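手持夹爪采集软管入盒任务，每条轨迹开始前的台面和夹爪应按什么规范检查？
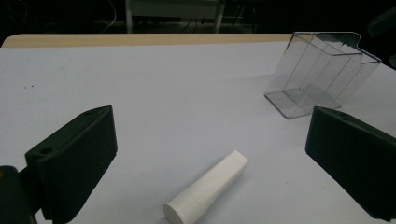 问题正文

提问者：Volodymyr Dmytriv
发布于 2024年6月29日
标签：数据采集 / 手持夹爪 / 作业规程 / 验收

我们在做一个“取白色软管、放入透明敞口盒”的任务，用手持夹爪采集，腕部视角单路相机。目前入库 3,328 条轨迹，内部复核时有 734 条被标为“起始状态不合规”。问题在于复核员之间的口径不一致：同一条轨迹，一个人判合格，另一个人判退回。

现行的采集说明只有一句话：“开始前确认夹爪张开，物体在视野内，台面整洁。”争议集中在以下几处：

一、软管的一部分超出画面下沿时，算不算“在视野内”。有人认为只要能看出是软管、能判断朝向即可，有人要求整根可见。

二、台面左侧有两个很小的深色斑点。“整洁”是否要求连这种斑点也擦掉。

三、透明盒的姿态。盒子在画面里看上去是向后倾的，复核员没法只凭这一帧判断是盒子没放平，还是镜头角度造成的。

四、台面以外的背景要不要管。我们这边背景较暗，远处有白色的桌架，还有一根白色线缆垂下来。

想请教有没有成文的做法，最好是可以直接写进规程、两个复核员看了会得出同一结论的条款。软件侧用的是 Bultik 的录制工具，不支持开录前自动检测。

回复

Thérèse Bergeron

没有一个可以直接引用的通用标准来规定这些内容，通常由项目自己写。可以把“起始状态”拆成硬性条款和记录条款两类。硬性条款不满足即退回，记录条款只填字段，不影响入库。争议大多来自把两类混写在一句话里。

下面是我们组在用的版本，按你的任务改了名词。

1 夹爪
1.1 两指张开至机械限位，开录后保持静止不少于一秒，再开始接近动作。
1.2 两指指尖均须在画面内。指根和安装座允许被画面边缘裁切。
1.3 指面纹理区不得有胶痕、纤维或残留物。每更换一次采集员检查一次，不要求逐条检查。
1.4 指体安装孔处的紧固状态在班前点检，不写入单条轨迹的验收项。

2 被抓取物
2.1 目标物的预定抓取段须完整可见。软管以压扁的尾端到管身中部为抓取段，盖端允许出画。若任务要求抓盖端，则本条反过来写。
2.2 目标物长轴方向须可由首帧判定。
2.3 目标物起始时不得与任一夹指接触。首帧里不能确认有无接触的，以相邻帧为准，仍不能确认的退回。
2.4 目标物为白色且台面颜色浅时，首帧中轮廓或阴影至少有一项可辨。白管配浅蓝白色台面时这一条容易出问题，光照太均匀阴影会很淡，建议在班前用标准件试录一条，由复核员签认后再批量采集。

3 容器
3.1 透明容器的开口边缘须可辨认。只看到盒底轮廓而看不到上沿的，退回。
3.2 容器是否放平由采集员在放置时确认并勾选，复核员不得仅凭单帧倾斜感退回。腕部镜头离台面近，透视变形明显，靠看图判断垂直度没有意义。
3.3 盒沿一侧有高出部分或缺口的，规程中必须注明朝向是固定还是随机。未注明的按随机处理，并记录朝向字段。

4 台面
4.1 工作区内不得有任务清单以外的物件。
4.2 斑点、划痕等不可移动或不影响抓取的痕迹属于记录条款。不要在一个批次采到一半时去清掉。要清就在批次开始前清，并换批次号。

5 背景
5.1 台面边沿以外属于背景区，静态物件不作要求。
5.2 线缆不得进入夹爪运动包络。在背景区下垂的线缆记录即可。
5.3 背景区有人员走动的轨迹单独打标签，不退回。

关于你的第一个争议点，2.1 应该可以解决。我们改成“抓取段完整可见”之后，复核员之间的分歧主要剩在 2.3。

另外，734 条不要按旧口径直接删。先用新条款由两人独立重判，互不看对方结果，分歧条目交第三人裁定，然后把裁定理由补进条款的注释里。条款带版本号，每条轨迹的元数据里写明是按哪一版验收的。

Tatsuya Kamata

擦干净就行了，两个点而已，酒精布一抹。背景暗就加个灯。

Raghavendra Sastry

补充楼上 Thérèse Bergeron 的版本，有两条我会写得不一样。

关于 4.2，我同意不中途清理，但建议再加一条：同一工位的固定斑点如果在大量轨迹里都出现在同一位置，应当在 1,779 条这种规模的批次中至少安排一次换台面或转动台面。模型有可能把它当作定位参照。这属于数据集设计的内容，不该由复核员把关，写进采集计划比写进验收规程合适。

关于 1.1，“张开至机械限位”在手持设备上要看结构。有的扳机松开以后两指并不到限位，会差一小段。我们的写法是“扳机完全松开，开度读数与班前零点之差不超过规定值”，规定值由各工位自己标定，写在工位卡上。没有开度读数的设备，可以用首帧中两指尖的像素间距代替，但相机与夹指的相对位置一动，基准就要重录。

还有安全方面的几点，采集规程里经常漏掉：
手持夹爪的线缆在采集员一侧要有应力释放，不能直接吊在接头上。
换指、拧安装座螺丝之前先断电。
透明盒有锐边或裂口的立即报废，不要贴胶带继续用。胶带会改变盒沿外观，也会粘指面。

自动检测的问题：Bultik 开录前不能检测，那就在落盘后跑脚本，只查首帧，查指尖是否在画面内、目标物遮罩是否触到画面下沿。触到下沿的不自动退回，转人工按 2.1 判。透明盒不建议用脚本查，漏检多。

Volodymyr Dmytriv（提问者）

谢谢。2.1、3.2 和 4.2 直接采用，1.1 按 Raghavendra Sastry 的写法改成读数差。734 条重判由 Ditte Skov 和我各做一遍。

有一个地方还没定：2.3 的“相邻帧”取多少帧。暂时写成首帧之后 7 帧，均须看得出间隙。如果有人用过别的取值，请留言说明帧率。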